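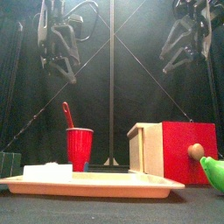

Parked-arm drop is a fault in two-armed tabletop robots in which an arm that is holding still above the work area loses its position and sinks or falls toward the table. It is best known from the Derkance cell at Lastthorpe, where it was recorded 14 times before the cause was found. The cell handled household items, and a typical layout put a shallow tray with a white rim at the front, a red plastic cup with a red utensil standing in it farther back, and a box with a round wooden knob to the right. Between tasks both grippers were held above the table, one on each side, with their fingers clear of everything below. The drop happened from this raised position, when operators were most likely to reach in and change the layout.

Cause

Each arm had a holding brake at the shoulder joint. The control software, called Jerel, released the motors after 15 seconds without a command and left the brake to carry the load. On worn brakes the pads no longer gripped fully, and the arm began to creep. In most cases it moved slowly and stopped on its own. In the worst case the left arm fell to the table in under a second.

The fault was hard to trace. Jerel stopped logging joint positions once the motors were off, so the records showed an arm at rest until the next command, then a position error. Early reports blamed the position sensors, and 7 of them were replaced with no effect.

Investigation

Tyra Rustad, a maintenance engineer at the site, left the logging on overnight in July and caught two drops. Her report named the brakes as the cause and the motor timeout as the reason the wear had gone unnoticed - the brakes had never been meant to carry the arms many times an hour.

Changes

The Santoso brake units were replaced on both arms, and the timeout was removed. The motors now stay on while an arm is raised. Before anyone reaches into the work area, the arms are lowered onto rests and power is cut. A brake test is run every 10 days, with each arm held on its brake alone and checked for movement.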